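Blog > Robotics Club > Two baskets and a roll of tape

I joined the robotics club at Otard College in November, mostly to get out of the house in the evening. The project this term is called Escobedo. The goal is simple to say: move a thing from one basket to another without anyone touching the controls.

My job is the episodes. I set up the counter, start the recording, and write a line in the log. We have 1,388 episodes now, and 1,216 of them are usable. The other 171 have a bad start position or a dropped item, plus one file that won't open and that I keep meaning to delete.

This month I've been on the tape roll. It's harder than the bread roll. The bread roll forgives a sloppy approach. With the tape, a few millimeters to one side and a finger comes down on top of it.
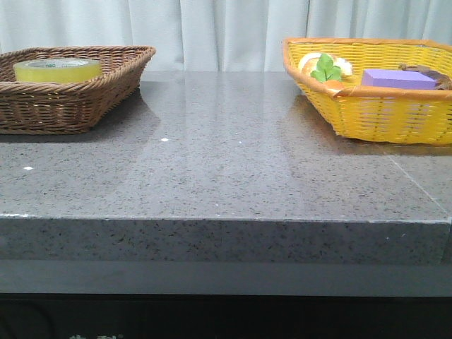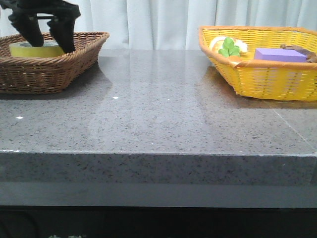

The polished stone was my idea and I still get complaints. It throws reflections, and the first version of our detector kept finding a second basket in the counter. I argued that real kitchens are shiny, so we may as well deal with it now -- I won that one, but I also got the job of relabeling.

The brown basket stays on the left and the yellow one on the right. We tried swapping them early on and the results were bad enough that we put it off until spring.

Staltska has a club working on almost the same task, and we meet them at the Sestia student day. Each team gets 9 tries. I would be happy with six. Our last practice run went fine until the grip slipped on the way across, and then it went wrong the same way twice more.

Next on my list is new finger pads. I have two kinds of rubber to test and will post the numbers when I have them.

Contact | Copyright, all posts by the author | Back to top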